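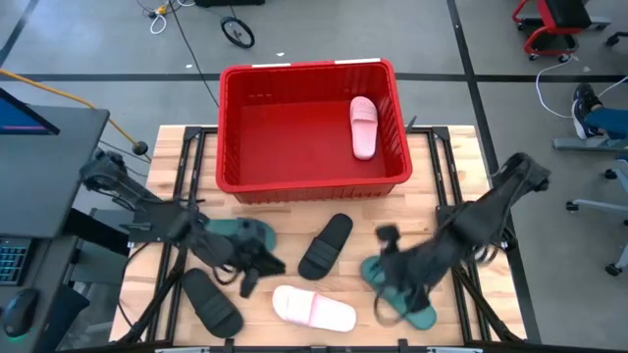
Our project looked at how shared footwear is stored and sorted at the Okoro swimming pool, where visitors borrow slides at the door and leave them in a heap when they go. Odd slides are the main problem. A bin can hold one pink slide and nothing else while the black and green ones lie about on the table beside it, and from a distance the bin looks as if it has already been dealt with. We wanted to find out whether a different way of putting the slides away would make it quicker to hand out a matching pair, without buying new racks.

## 1. Background

The pool lends slides to anyone who comes without their own. They are rinsed, left to drain and put back behind the desk. Danjuma Sani, who runs the desk in the evenings, told us that the delay comes when a visitor asks for a size and the person serving has to dig for the second slide. The sizes are moulded on the soles and are hard to read once they have worn down. Staff mostly go by colour and then hold the two soles together.

The pool already had plastic bins from a supplier called Trivley. We were asked to keep using them. Slotted sides let air through, and a bin of this sort can be carried with one hand when it is part full.

## 2. Methods compared

We tried three ways of storing the slides.

**Method A: loose.** Slides go into any bin in any order. This was the existing practice and we used it as our baseline.

**Method B: by colour.** Each bin takes one colour. Slides are not paired before they go in.

**Method C: paired.** Slides are laid out on a table first, matched, and put into the bin heel to toe with the soles facing outwards. Anything without a partner goes into a separate bin and is checked at closing time.

Halima Akpan and Olumide Odukoya did the sorting. Amarachi Iyamu kept the times and wrote down any mistakes. Adaeze Oyelaran made the labels and drew up the table layout for Method C. We used 13 pairs for each run, mixed by someone who was not sorting, and carried out 4 runs of each method.

## 3. What we found

Method A was the fastest to put away and the slowest to hand out from. We had expected this. The person serving often pulled out several slides before finding two that went together, and the ones they didn't need ended up on the desk.

Method B worked well for pink, as there were few of them. It was less useful for black and dark green. Under the evening lights those two colours are easy to mix up, and Halima twice put a green slide in the black bin without noticing. The ribbed straps are no help in telling them apart when several styles are ribbed.

Method C took the longest at the sorting stage. Laying everything out needs a clear table, and the desk at the pool is too narrow, so we had to use the one in the staff room. Once the pairs were in the bin, handing them out was quick and we recorded no mismatched pairs. The separate bin for odd slides was the part the staff liked most. Before this, a single slide could stay at the bottom of a bin for weeks.

## 4. Problems during the work

The first labels were paper and came off in the damp. Adaeze replaced them with waterproof tape on the rim, which stayed on for the rest of November.

Heel to toe only works if the slides are close in size. The largest men's slides had to go in at an angle and took up the space of two pairs. We did not solve this.

Our sorters also got faster as they went on. We ran Method C last, so its sorting times probably look better than they should. If we repeated the work we would change the order between runs.

## 5. Recommendations

- Use Method C for black and dark green slides.
- Keep pink slides in their own bin, unpaired.
- Keep one bin for odd slides and empty it at closing time.
- Mark the size on the inside of the strap in paint pen, where it will wear less than on the sole.

Danjuma has agreed to try the odd-slide bin first and add the pairing later if the evening staff have time for it. The record sheets and the table layout are in the appendix.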